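Prundholm Residents' Association
Minutes, October 19, 2023

Hina Mohmand took the chair. The August minutes were approved.

Harvest supper: hall booked, 60 tickets printed, 24 sold so far.

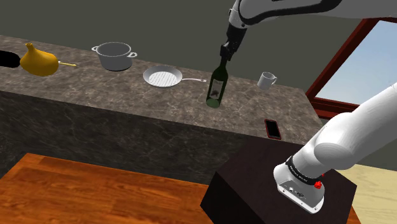

Green glass bottle on the stone countertop.

Path lighting: the Turcombe Lane quote came in at $300. Approved.
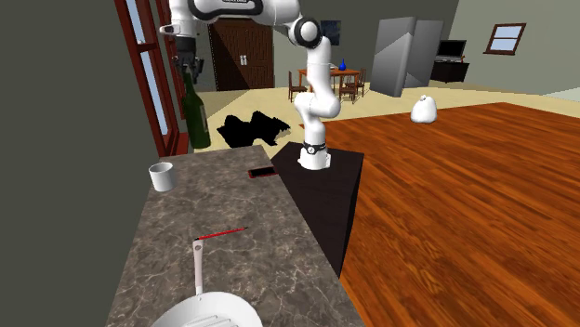
When will the lights go in? The contractor has offered the week after the supper.

Parking: two complaints received. Hina will write to both households.

Meeting closed at 8:40.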